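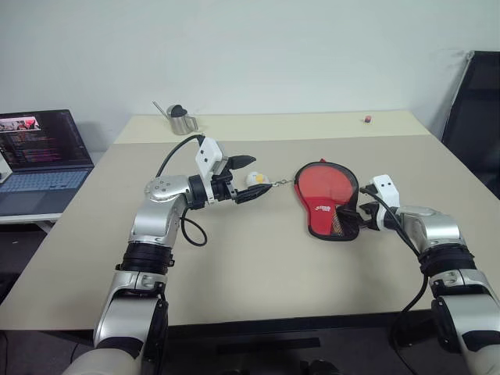
Paddle in its mesh case, ball charm on the chain, over the big beige table.

4 min read

December, club kit bench

Going through the loan paddles before the winter sessions. The cases have been a nuisance all autumn, so most of this is about cases.

The one at the top is black mesh with a short silver chain and a small toy on the end, white and yellow, near enough ping-pong ball size. Red rubber shows through the open side. I like this type for the loan shelf. You can see which color is facing out without pulling the paddle, and mesh lets the rubber air after a session. The zipped Flodby cases don't, and two of those smelled bad enough that I left them open on the windowsill overnight.

Charms: Tanvir Chowdhury wants one on every loan case so people stop walking off with the wrong paddle. Fine by me. Things to settle first:

- Chain length. Short is better. The long ones we tried in the fall wrapped around the handle and scratched the lacquer.
- Where it clips. Handle end gets in the way when you put the case down flat. Try the rim on the next batch.
- Rings. The Nirketti split rings open up if you tug them. Closed ring and a dab of glue held better.

Pull test on spare chains, done with the luggage scale and a bag of washers. 300 g, no change on any of them. 1000 g, one Nirketti ring opened, the Carka ones stayed shut. Didn't go higher. A kid swinging the case by the toy will beat that easily, so I don't trust the number much.

Rubber cleaning: damp sponge, wipe toward the handle, turn the blade 90 degrees and wipe again, then leave it out to dry before it goes in any case. I put one away too soon last month and the edge lifted. Reglued, under books since then, looks flat – check again before it goes out.

To do
Order Carka rings.
Ask Halliday if they sell the mesh case without the print.
Labels for the shelf. Tanvir has the tape.
Throw out the foam sleeve with the split seam.

We use cookies to remember your settings. Accept / Manage preferences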